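Subject: Re: Open day at Lirnberg, who is going?
Date: Friday, March 29, 2024

Hi all,

On the list last week the question was:

> Is anyone from this list going to the Lirnberg open day? The
> notice says they will show cloth handling, but it doesn't say
> if you can try anything yourself or only watch. It's a long
> drive from Rudamham and I'd like to know before the April one.

I went yesterday afternoon. You can try it. They had 2 stations going, one with a small arm on a table and one where people do the folding by hand with a gripper in each hand. The arm was running a fixed program and I didn't stay with it long. The hand-held station had the longer line.

The job there is laundry. You stand at a bed, pick up a piece of clothing with the grippers, fold it and put it with the others. Your fingers never touch the cloth. The person showing it made it look easy. My first shirt took me several minutes.

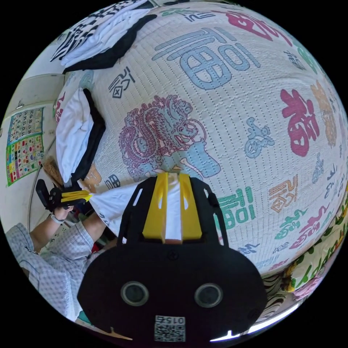
The hard part is getting hold of one layer. If you come in flat you pick up the bedding too, and if you come in too steep the tips slide off. I was told to pinch near a seam and lift a little before closing all the way. That helped. Pulling the cloth straight between the two hands was easier than I expected, but letting go of both ends at the same moment was not.

They said the set they are collecting now is 3000 folds and they were at 2686 when the doors opened. Visitors' tries don't count toward it. Burico supplies the software that sorts the recordings, and there was a short talk on that in the second room. I missed the first half. The slides are supposed to go up on the Hettiarachchi page, but I looked this morning and they weren't there yet.

Practical things for the April date: parking is behind the building and fills up early. They cap it at 200 visitors, so sign up ahead. Wear a short-sleeved shirt or roll your sleeves up, mine kept catching on the grips.

I have one spare seat from Rudamham if the person who asked still wants to go. Write to me off list.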